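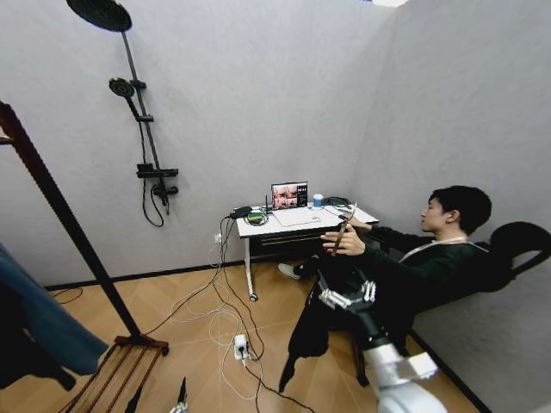
The shower set on the grey wall, desk in the corner.

Search this diary Go Newest first

Reading time: 6 minutes

December, 7 am

Second month in the Drullville room. I have put off writing up the arrangement until it stopped changing, and it has not changed for a while, so these are the notes.

The shower set first, as it is the item I get asked about most. Black, riser dark grey: round rain head, long riser, handset on a sliding holder, shelf, mixer valve with short handles, flexible hose. The model is the Stendholm and it was fitted to the wall before the lease began. The floor beneath is ordinary floor, with no tray. I have no plans for it. The shelf looks useful, but I have decided to put nothing on it, as things put on shelves in this room tend to stay there.

The head is wiped with a dry microfibre cloth. The matt finish shows fingerprints and polish makes them worse. The hose needs attention only underneath, where it loops below the valve and collects dust on the inside of the curve. I do this before the floor.

The floor is laid in a chevron-like pattern. Sweeping along one arm of the pattern pushes grit into the joints of the other, so I now work from the corner outwards in short strokes and finish with the vacuum on the hard-floor setting. The skirting is dark and shows pale dust more than the boards do. Damp cloth, well wrung, once a week. The landlord's sheet forbids steam and I have not tested the point.

10 am

Clothes stand. It is a Rullusard, bought second-hand for 900 including delivery, which was too much, but the stairs are narrow and I did not want to carry it. Dark wood, two posts, a twisted rail across the top and a slatted base. The twist in the rail is decorative and has one practical effect: hangers settle into the hollows and resist being slid. To move a garment along you have to lift it. I regarded this as a fault for the first week. I now think it keeps the spacing better than a smooth rail would.

Present order from the left: light grey hooded jacket, long camel coat, black top, blue denim-style jacket. Wooden hangers for all of them. The coat is the only item that governs the layout, as it reaches down towards the base. If it is hung too near the post the hem folds over on itself and takes a crease. The denim goes at the end by the right post because it is stiff and holds its own shape there. 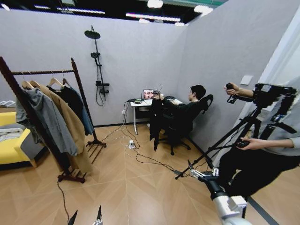
Clothes rack, with the yellow sofa behind and the desk beyond.

Shoes are not kept on the slats. I tried it. Dirt falls between them and the whole stand has to be shifted to reach it.

The sofa is unchanged. Yellow above, grey upholstered base. The white and grey cloth on the seat has no assigned place and should be folded or sent to the wash. The yellow marks easily, and the cleaning code on the label permits foam only.

2 pm

Desk. Small, white, and adequate for one laptop and a mouse. A second screen would not fit without losing the paper space at the front, and I use the paper more than I would use the screen. The desk stays in the corner because the wall outlet is beside it. The office chair, mesh back, five castors, rolls well enough on this floor, although the castors pick up hair and need clearing with a seam ripper.

A garment over the chair is a garment not on the rack. I have written this down before and it has had no effect.

Cables remain the unsolved part. There are black ones and white ones on the floor in front of the desk, and they go across towards the right side of the room in a tangle. Cords also hang from the desk itself. I ordered a fabric sleeve from Sandhu, 29 delivered, and it is the wrong diameter: it will take the thin cables with room to spare but will not close over a plug. The return has to be posted by the 6th. The next attempt will be flat clips under the rear edge of the desk, and a label at both ends of every run before anything is bundled. Previously I bundled first, and then had to cut the ties to find out which was which.

9 pm

Swept again. Lifted the camel coat one hollow to the left. Clips not yet ordered.

Comments (4)

chevronist
We have a similar floor and I sweep it diagonally to the walls, so straight down one arm. The grit does collect but the vacuum gets it. Which cloth do you use on the black shower head? Mine has gone streaky.

plainpegs
Had the same trouble with a twisted rail. Felt-covered hangers are worse on it, they grip and then drop all at once. Stay with wood.

lowvoltage_k
Label before bundling, yes. Put the label a hand's width back from the plug or it peels off with handling. And hook-and-loop ties, so you can undo them.

chevronist
Forgot to ask, does the coat not fade if it is out all the time? I keep mine in a bag.

Post a comment
Characters left: 2,048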